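The Plate Drawer: A Gallery

Trelbridge Notes, September 27, 2021

Every kitchen has a drawer that tells the truth about the people who use it. Ours is the one below the toaster, where the children's plates live. The children in question are now tall enough to reach the good china, and do, but the little plates stay on. They get used for toast, for half a lemon, for resting a spoon that has been in the chili, and once for a candle during a power outage (see the entry on the blue one, may it rest in peace).

I set out to thin the drawer last December and got as far as taking everything out and putting everything back. This time I mean it. Since I can't throw away a plate without writing its obituary first, I've put the notes here.

The rules, as agreed at dinner: a plate stays if two people in the house will speak up for it. Sentiment counts. Shouting doesn't.

The blue one
Gone already. Survived two toddlers and a dog, then met a tea light. The ring it left on the counter is still there if you know where to lift the fruit bowl.

The Plisano divided tray
Three compartments, bought so that peas would never touch anything. The pea situation has since resolved itself, and now it holds screws in the garage. I'm counting that as a promotion.

The Fiadzo bowl with the suction foot
Advertised as impossible to tip over. It was. It was also impossible to remove from the table, and we ate around it for most of a weekend. Donated, with a warning note taped inside.

The Stistora picnic set
Came in a set of 18 pieces, of which we can find the lid. No one spoke up for the lid.

The good china
Not up for discussion, and not in the drawer. I mention it because a certain person keeps microwaving burritos on it while perfectly sensible plastic plates sit right there, being sensible.

The bear plates
Here the process broke down. Everybody spoke up, all at once, and there was some shouting, which doesn't count. The pink one and the yellow one have the same sort of bear on them, drawn in gray, and the yellow says SWEET BEAR under his elbows in case you had him down as the other kind. There's a lavender one as well. I've always thought the yellow bear looks like someone waiting for a bus, and I find him good company at breakfast. They stay, and they get the front of the drawer.

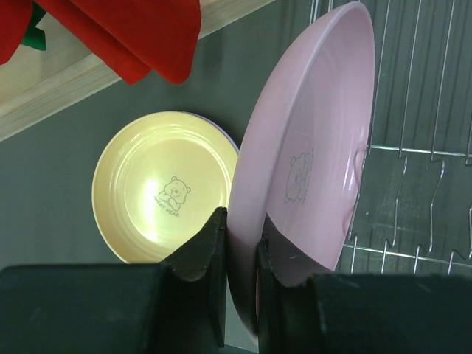
Afia Tetteh: We have a drawer like this and I've given up on the thinning part. My advice is to keep the lid from the picnic set. I threw ours out in the spring, and the box it belonged to turned up under the car seat before the month was over.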